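4. Puesta en marcha de la pinza de mano Cudevia

Antes de empezar: esto NO es un robot que te ordene la casa. Todavía no. La pinza registra cómo lo hace una persona y con eso aprende el brazo Oakley. De momento dobla paños, regular. Camisas no.

4.1 Preparar

1. Cargar la batería hasta luz fija. Con menos de 50 % no arranca la grabación.
2. Abrir y cerrar los dedos a mano, despacio, sin forzar el tope.
3. Limpiar la lente con paño seco. Nada de alcohol.
4. Encender con pulsación larga. Esperar el pitido doble.

Nota – si pita una sola vez, repetir desde el paso 2.

4.2 Grabar una tarea

5. Elegir una tarea corta: colgar una chaqueta, vaciar una caja, pasar un vaso de la mesa a la balda.
6. Empezar siempre con la pinza abierta.
7. Hacer la tarea a ritmo normal. Ni teatro ni cámara lenta.
8. Cerrar con pulsación corta. Máximo 400 segundos por toma, luego corta sola.

PRECAUCIÓN: no meter los dedos entre las mordazas con el equipo encendido. No usar con cuchillos, líquidos calientes ni cristal fino.

4.3 Qué esperar (y qué no)

Con 476 tomas de una misma tarea el brazo la repite en la misma mesa. Cambias la mesa y falla. Perchas – mal. Cremalleras, ni intentarlo. En taller algo mejor: piezas rígidas, siempre en el mismo sitio. Ver tabla de tareas admitidas, anexo B.
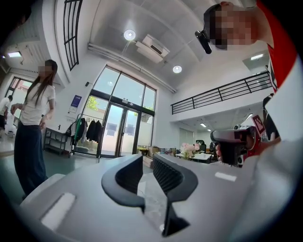 Sosham, 13 de enero de 2019

Dos pinzas a la vez en la misma sala: se puede, pero cada una con su número de canal. Comprobarlo antes de grabar, no depsués.

9. Dejar paso libre hasta la puerta.
10. Ropa del perchero y cajas del suelo valen como material de prueba. Las flores de la mesa, no.
11. Si hay mucha luz detrás, como con puertas de cristal, hacer una toma de prueba y revisarla.

Fallos: apuntar código y hora y mandarlos a Shirley Hulme, soporte Farnent. Las tomas malas no se borran, se marcan com "N".

Siguiente: 5. Descarga de datos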